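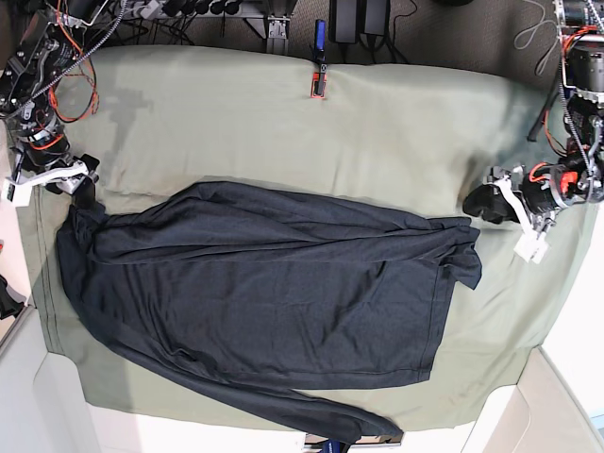
Planning a Budget for a Two-Arm Folding Bench

Price the arms last. Most people start there and run out of money before they have a table to bolt them to.

Measure the largest thing you plan to fold, with the sleeves out. A long-sleeve shirt takes more room than a folded one suggests. Add a hand's width all around and buy the work surface to that size.

Get quotes from at least two sellers. For the same pair of small arms, Caltier quoted us $1301 and Hakine quoted $831. The lower price left out the power supplies and the grippers. Ask for a list of what ships in the box.

Set aside roughly $300 for small parts. Ours went to:

Clamps and clips
A cloth cover, plus a spare for wash days
Power strip with widely spaced outlets
Cable ties and sleeving
Replacement gripper pads

Count outlets before you order. Power adapters are bulky and can block the socket next door. Put the strip where you can reach the switch without leaning over the bench.

Pick a cover in a plain color that contrasts with your laundry. Dark shirts are hard to make out on a dark cloth.

Buy spare motors with the first order. Rirer took 6 weeks to send one in December, and the bench sat idle the whole time.

Check return terms on used arms. Manalastas takes them back only if the original screws are included, so keep the screws in a labeled bag.

Updated June 25, 2024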